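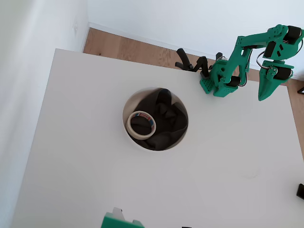
**연구 소식 | 저가형 로봇팔의 모방학습, 시연 위치의 다양성이 성능을 좌우**

Skomoler 연구소 조작지능 연구실은 3D 프린팅 부품으로 제작한 소형 로봇팔을 대상으로 모방학습용 시연 데이터의 구성 방식을 비교한 연구 결과를 4월 내부 세미나에서 발표하였다. 연구 책임자는 Henk Claeys 선임연구원이며, 학습용 연산 자원은 Sevberg 전산센터가 지원하였다.

이번 연구의 과제는 탁자 위에 놓인 물체를 집어 상판의 원형 구멍 안에 내려놓는 동작이다. 구멍 안쪽에는 검은 천을 채워 두었으며, 대상 물체로는 마스킹 테이프 롤을 비롯한 일상용품 8종을 사용하였다. 테이프 롤은 가운데가 비어 있어 집게가 바깥 둘레를 잡을 수도 있고 안쪽 심을 잡을 수도 있다. 같은 물체에 대하여 시연자마다 잡는 방식이 달라지므로, 연구진은 이 물체를 주요 분석 대상으로 삼았다.

### 데이터 수집과 비교 조건

시연은 사람이 조작용 팔을 움직이면 작업용 팔이 그 관절 각도를 따라가는 원격조작 방식으로 수집하였다. 전체 시연은 3,000회이며, 숙련도가 서로 다른 조작자 4명이 참여하였다. 각 시연에는 관절 각도, 집게의 개폐 상태, 카메라 영상이 동일한 시간축으로 기록되었다.

연구진은 전체 데이터로 학습한 정책과, 그중 800회만을 선별하여 학습한 정책을 비교하였다. 선별 기준은 물체의 초기 위치와 방향이 탁자 전반에 고르게 분포하도록 하는 것이었다. 두 정책의 신경망 구조와 학습 설정은 동일하게 유지하였으며, 평가에는 시연에 포함되지 않은 초기 배치를 사용하였다.

### 주요 결과

선별 데이터로 학습한 정책은 전체 데이터로 학습한 정책과 대등한 성공률을 보였다. 물체가 탁자 가장자리에 가까이 놓인 조건에서는 선별 데이터 쪽의 성공률이 오히려 높았다. 전체 데이터에는 로봇팔 정면의 좁은 구역에서 수집한 시연이 많았고, 이 데이터로 학습한 정책은 물체가 다른 곳에 있을 때에도 집게를 해당 구역으로 먼저 보내는 경향을 나타냈다.

테이프 롤의 경우에는 잡는 방식의 혼재가 실패의 주된 원인으로 확인되었다. 두 방식의 시연이 비슷한 비율로 섞이면 집게가 롤의 테두리 위에서 멈추거나 접근 방향을 반복하여 바꾸는 사례가 관찰되었다. 잡는 방식을 하나로 통일한 뒤 다시 학습한 정책에서는 이러한 동작이 크게 줄었다.

내려놓는 단계의 오류는 구멍 테두리 부근에 집중되었다. 물체가 기울어진 채로 접근하면 한쪽이 테두리에 걸렸으며, 저가형 서보모터의 유격이 오차를 키운 것으로 분석되었다. 연구진은 구멍 상공에서 짧게 정지한 뒤 하강하도록 시연 지침을 개정하였다.

### 한계 및 향후 계획

이번 결과는 단일 작업대와 일정한 조명에서 얻은 것으로, 다른 환경에 그대로 적용하기는 어렵다. Claeys 선임연구원은 “시연을 더 모으기에 앞서 이미 확보한 시연이 작업 공간의 어느 부분을 다루고 있는지부터 점검할 필요가 있다”고 밝혔다.

후속 연구는 Stevens 연구동에서 진행되며, 두 대의 팔이 물체를 주고받는 과제로 범위를 넓힐 예정이다. 시연 분포를 점검하는 도구 Clukoseo는 내부 검토를 마치는 대로 연구소 구성원에게 배포된다. 사용을 희망하는 부서는 조작지능 연구실로 신청하면 된다.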